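Endska to bring bedside cinema service to long-stay wards

Stostberg, November 2021

Endska, the charity that arranges film screenings for people in hospital, has signed an agreement with the systems supplier Idero to provide a bedside film service at Stostberg Hospital. The service is for patients who cannot leave the ward to attend a screening. 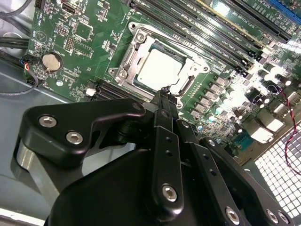
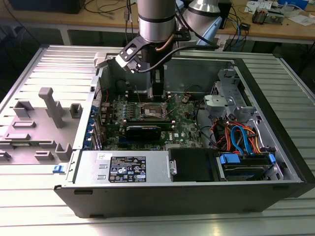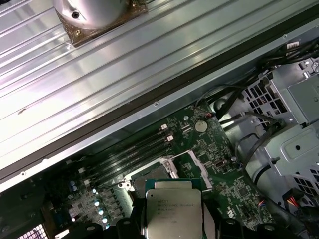
The first phase covers 106 beds on 4 wards, including the renal unit and the children's orthopaedic ward. Each bed will have a tablet on a jointed arm and a pair of wipe-clean headphones. Films are stored on a server inside the hospital and sent over a separate wireless network, so playback does not depend on the public internet connection or share capacity with clinical systems.

Screenings start at fixed times. Endska chose this format after a trial on the renal unit, in which patients said they preferred watching at the same time as others on the ward. A film can be paused at one bed for treatment or a meal and resumed from the same point – the other beds are not affected.

The opening catalogue has 124 titles. All carry subtitles and 18 have audio description, with more to be added as licences allow. Ward staff can limit the list by age certificate for each bed. No patient names or medical details are held on the system, and viewing records are deleted when a bed is reassigned.

Idero will supply and maintain the equipment under a fixed-price contract. Programming and film licensing remain with Endska. The cost of the first phase is met by a grant from the Dvořáček Fund, and there is no charge to patients or their families.

Installation is carried out ward by ward and will finish in December. The renal unit will be the first to go live. Endska will publish an evaluation covering usage, faults and patient feedback once all the wards have been in service for a full quarter.

Notes to editors

Endska screens films in hospitals and hospices. Its weekly screenings in the Stostberg day room continue unchanged.

Requests for further information should be sent to the Endska press office.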